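Presión de neumáticos en frío para la primera tanda en circuito

Vusumuzi Buthelezi
Hola a todos. El mes que viene, en agosto, hago mi segundo día de tandas con el coche de calle (un biplaza de motor central, de serie salvo pastillas y líquido de frenos) y sigo peleándome con las presiones. La otra vez salí con lo que marca el manual y a la tercera vuelta el coche flotaba en las curvas largas – una sensación bastante fea, la verdad. ¿Con cuánto salís vosotros en frío? ¿Bajáis lo mismo delante que detrás? El circuito es el de Fletmont, 27 curvas, y me han dicho que castiga mucho el tren izquierdo.

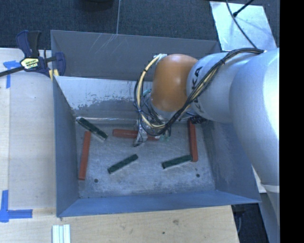
Los neumáticos son unos Grendex de calle con media vida, por si sirve de algo. ¡Gracias de antemano y perdonad el rollo!

Halina Piątek
¡Bienvenido al vicio! Yo no me fijaría tanto en la presión en frío como en la que tienes al entrar en boxes. Sal unas décimas por debajo de lo que usas en la calle, da tres o cuatro vueltas a buen ritmo, entra y mide enseguida, antes de que se enfríen. Si han subido mucho, quitas aire y vuelves a salir. Apúntalo todo en una libreta, rueda por rueda, con la hora: a las 9 de la mañana el asfalto no tiene nada que ver con el de después de comer. En Fletmont a mí me suben más las dos izquierdas, así que las dejo algo más bajas al salir. Y acuérdate de volver a inflar antes de irte a casa, que yo una vez hice 121 kilómetros de autovía con el coche hecho un flan.

Nabil Awad
2 bares y a correr. Yo llevo así casi 9 años.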